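Projects > Semester 2 > Hand-held gripper comparison > Report

Do marker cubes earn their place? Comparing the Clovel and Kolev hand-held grippers

Algirdas Tamošiūnaitė

1. What we set out to test

The project brief asked us to recommend one of two hand-held grippers for collecting demonstrations. Clovel tracks itself from an onboard camera. Kolev is tracked from outside, using a printed marker cube on each unit. The supplier of both, Cotavex, says in its brochure that either one gives "lab-grade trajectories in any room". I wanted to find out what that sentence was worth, and after a month with the gear I don't think it's worth much.

All recordings were sent to our logging software, Dondus, which an earlier student group wrote and which I've patched more than I care to admit. Some of the faults described in section 3 may belong to Dondus. I've tried to say where.

2. Method

We recorded 200 trials, split evenly between the two systems. Every trial was the same: pick up a light object, carry it to a second spot, let go, return to the start. There were 4 operators, and each did the same number of trials on each system. None of us had used a hand-held gripper before July, so there's a learning effect in the data. We swapped the order for half the operators, but with a group this small I wouldn't lean on that too hard.

A trial was rejected if the track was lost for 8 consecutive samples or if the jaw reading froze. The threshold was my choice. A stricter one would make both systems look worse, and it would hurt Kolev more.

3. Results

Kolev had fewer rejected trials overall, which is the result Cotavex would like me to stop at. Its failures were bunched together, though. Nearly all of them came when an operator rolled the wrist inward and turned the cube away from the tracking camera. Clovel's failures were scattered through the session and I couldn't find a pattern. Two of the worst happened right after a Dondus restart, so I've left them out of the comparison and listed them separately in the appendix.

Jaw readings were poor on both. Closing on nothing should give zero every time, and it didn't.

4. The room

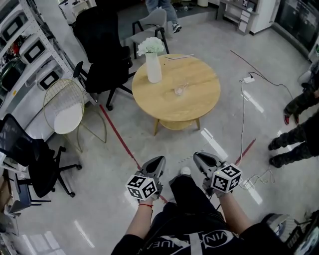
My main doubt about the tracking results is the space we worked in. Cotavex tests against a matte backdrop, going by its own brochure, and our floor is nothing like that. The tiles are glossy and throw the ceiling lights back as bright white streaks, right around where the grippers are held, and a white cube with black squares has to be picked out against that. I'd want the same trials repeated with the lights dimmed, or over a mat, before blaming the markers.

5. Recommendation

Neither, yet. If the department has to buy on Monday, buy Kolev and train people out of the inward wrist roll. I'd rather see 1000 trials in two different rooms first, with someone else's logger. The raw files and my rejection script are in the project folder, and the column labelled "ok" means "not rejected", nothing stronger.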